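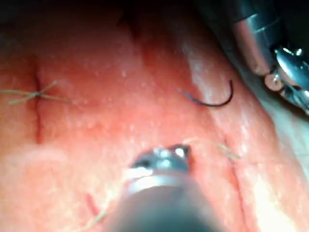

全文约1600字,阅读需4分钟

Maltholm项目的数据采集组在一间没有窗户的实验室里工作。组长Georges Tannous负责的事情听起来很窄:让操作员用遥操作台完成缝合,把每一次过程录下来,切成片段,标注,再交给模型组训练。到2025年4月,库里可用的缝合示范有1031段。

采访从“可用”这个词开始。Tannous说,原始录制一共1621段,差额主要来自三种情况:时间戳对不上、运动学数据缺帧、操作员中途放弃。“前两种直接剔除,第三种单独存放。放弃的片段里有信息,但目前的训练流程不会用它,混进去只会让模型学到停在半路。”

每段示范包含内窥视角和腕部视角的图像、两侧器械的关节角、夹爪开合度,以及操作台主手的位姿。各路信号的采样频率不同,入库前统一重采样到图像的时间轴上。Tannous认为对齐是整个流程里最容易被低估的一步。“夹爪闭合的那一刻,图像和开合度差几帧,模型就会学到提前闭合。在刚性物体上也许看不出来,在组织上就是夹空,或者夹住了不该夹的地方。”

腕部视角是后来加的。早期方案只用内窥视角,问题出在遮挡:器械靠近针的时候,杆身常常挡住针尾。加上腕部视角之后,夹爪前方的局部几何关系清楚一些,代价是景深很浅,组织表面大半是虚的,近处的器械杆也是虚的。“弧形针在组织上通常还算清楚,颜色深,轮廓硬。缝线就难得多,米色的细线落在粉色的湿表面上,旁边又全是高光点。标注员要放大了看。”

高光是他反复提到的话题。湿润表面上的反光会随光源和视角移动,分割模型容易把成片的亮点误认成线段。组里试过用偏振片压制反光,后来放弃了,理由是部署时的镜头没有偏振片,训练数据不该比现场干净。现在的做法是保留反光,并在标注里增加一个“不确定”类别。两名标注员意见不一致的像素归入这一类,计算损失时不计权重。

动作层面的切分由Sriwong工具完成。这是组里自己写的标注软件,把一次缝合分成接近、夹针、进针、出针、拉线、打结几个阶段,阶段边界由操作员本人回看录像确认。Tannous不赞成让第三方来定边界。“夹针从什么时候算起?从夹爪开始合拢,还是从针不再滑动?外人只能看画面,操作员知道自己当时在做什么。我们规定以夹爪开始合拢为准,规定本身可以争论,但全库必须一致。”

打结阶段的数据最少,也最难收集。已打好的结会留在视野里,线尾朝几个方向散开,形态和正在使用的缝线几乎一样。早期模型常把夹爪伸向旧线尾。组里的处理办法分两步:标注时给旧结和当前缝线不同的实例编号;采集时有意让一部分示范从已有旧结的状态开始,使模型见过这种干扰。第二步让准备工作变得麻烦,因为旧结的位置和线尾长度都要有变化,不能每次照着同一个样子摆。

问到操作员的差异,他给出的回答比较谨慎。不同的人持针角度不同,有人习惯夹在针身中段,有人偏向针尾。模仿学习如果把几种习惯平均起来,得到的可能是哪一种都不成立的角度。“多峰分布是老问题了。我们用的策略网络能表示多个峰,但前提是每个峰上的样本够多。所以我限制了操作员人数,先把少数几种做法采够,再考虑加人。”

失败恢复的示范另有一个子集,目前61段,内容是针滑脱后重新夹取、线缠到器械上之后解开之类的情况。这些片段大多不是自然发生的,由操作员先把状态布置到出错的位置,再从那里开始录。Tannous承认这样得到的错误偏“整齐”,真实的滑脱往往伴随着组织被牵拉后的回弹,布置不出来。下一步打算让训练中的策略自己执行,操作员在它偏离时接管,把接管后的一段录下来。接管的时机由人判断,这又引入了新的不一致:有的操作员很早就介入,有的会等到针已经掉了。组里正在讨论是否给介入时机写一条规则。

数据存储用的是Juvuvberg格式,每段示范一个目录,原始流和重采样后的流都保留。有同事提议只留后者以节省空间,他没有同意。“重采样的算法已经改过两次。如果当初删了原始流,前面的数据就只能按旧算法用下去。”

评估方面,组里不报告单一的成功率。每次训练完,模型按阶段分别测试,起始状态从留出的示范里抽取。进针阶段的表现较稳定,拉线阶段的波动最大。Tannous的解释是,拉线需要判断张力,而现有数据里没有力的通道,模型只能从组织的变形和线的走向间接推断。加装力传感器的方案正在与器械供应商Bronano讨论,主要障碍在于传感器的尺寸,以及消毒流程对接口的要求。

谈到规模,他不愿意给出目标数字。“再录一千段同样的东西,用处有限。我更想要的是换光照、换组织状态、换起始位置。现在每周开始采集之前,我们先看上一周模型在哪些状态下出错,再决定录什么。”

当天下午的采集清单贴在操作台侧面,第一项是旧结在左侧、针已落在组织上的夹针起始状态,第二项是同样的布置,换成较暗的光源。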